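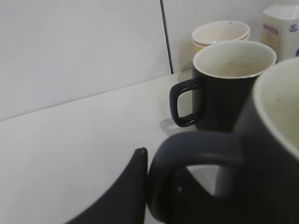 4.2 Mugs and small bowls

Applies to Skindham mugs, 336 ml, and Henare small bowls.

1. Clear a section of countertop next to the wall. Wipe it with a damp cloth and dry it.

2. Check the inside of each mug under good light. Residue shows as specks on the pale interior. Wash again if any is found.

3. Set mugs upright on the countertop, handles toward the front or side. Do not stack mugs.

4. Stack small bowls against the wall, behind the mugs. Maximum: two per stack.

5. Keep plastic containers to one side. Labels face out.

Note: The matte outer surface marks easily. Use a soft sponge only. Scouring pads, including Gominside pad 919, must not be used on the outside or the rim.

Caution: Do not lift a full mug by the rim. Use the handle.

Caution: Do not place a mug within 290 mm of a lit burner.

For tea and coffee stains, soak in warm water with baking soda, rinse, and repeat step 2. Replacement mugs are listed on page 43 of the Kekura kitchen guide.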